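Home Explore Notifications Lists Bookmarks Profile More

Zuleica Seixas

Right, the great snack box sort-out is happening TODAY and I'm far too excited about it. Thread, because I know at least Gemma Ackroyd will want every detail

The system (I've had it since January and I still love it): one clear plastic box, everything edible goes in it, and it lives on the shelf by the bedroom door. No more half-finished packets in coat pockets. No more raisins in the desk drawer, may they rest

You do the sorting on the bed. I will not be moved on this. A kitchen worktop is too hard and things skid off it, but a bed is huge and soft, and you can sit cross-legged next to the box like you're six and it's your birthday

Crackers first. They're big and flat and they hog all the room if you let them, so they come out before anything else and go back in last, lying across the top. I learned this the hard way with a whole pack of crumbs

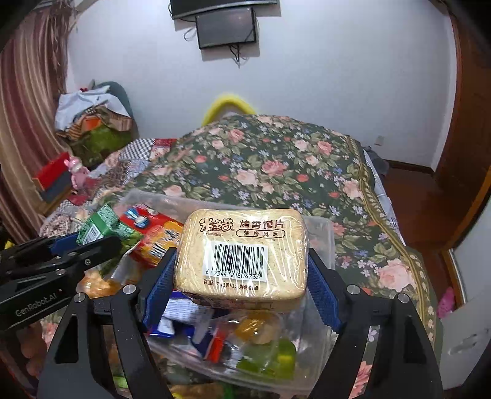
Savoury things have been the real discovery this year. I was a sweets-only person until Diễm Lưu brought a carrier bag of baked crackers round one evening and we got through the lot watching telly. The toasted bun sort!! So crunchy. You can hear yourself eating them from the next room

Jellies go at the bottom, they don't mind being squashed. Same for any drinks cartons, but stand those up in a corner if you can (mine always fall over by the next morning, tips welcome)

Small stuff fills the gaps. It's basically Tetris and I've got quite good at it. Itsuki Uchida timed me once and I did the whole box in 10 minutes, then he ate something from the bottom layer and I had to start again

Dates! Check the dates! I put anything with less than 15 days left on the side nearest the door so it gets grabbed first. Works a treat. Last month I didn't throw away a single thing

Someone asked where the box is from: the homeware shop in Sasgate, the one up the steps past the bus station. They had a stack of them by the till. Get the see-through one, you want to be able to spot what's running low without taking the lid off

Nghĩa Lâm says a box this size would last him one afternoon. Nghĩa, that's why you're not allowed in my room

OK all packed, lid shuts with hardly any pushing, and I've kept one packet out for the walk to work. Next up is the pile of clothes but that can wait till I've had a cup of tea

Gemma, show me yours when it's done!! I want to see what you do with the crisps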